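Pledley Hall Users' Group
Minutes of the meeting held 01/11/2020

Present: Houda Bouazza (chair), members for Plultton and Mathebula rooms
Apologies: none received

1. Minutes of last meeting
Agreed and signed.

2. Hire charges
The October hires brought in 275 pounds. Kitchen rate to stay at 70 pounds for the day.

3. Crockery
Stock now 87 plates, mixed sizes. Paper napkins are low – 200 to be ordered from Merkus.

4. Clearing tables after food
Houda raised the state of the white tables. Crumbs are being left on the tops, and skewers are going into the sink with the plates. Agreed that plates are scraped and skewers binned before anything goes to the kitchen, and tables wiped twice, first dry and then with a damp cloth.
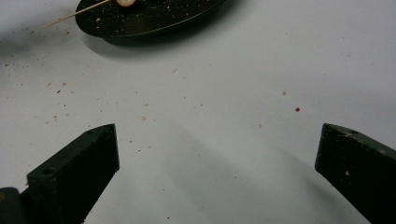

Item 4: black plate with skewer, crumbs on table top.

Action: HB to put a notice by the kitchen door and buy two table brushes.

5. Any other business
Side door sticks. HB to ring the joiner.

Meeting closed 8.40 pm.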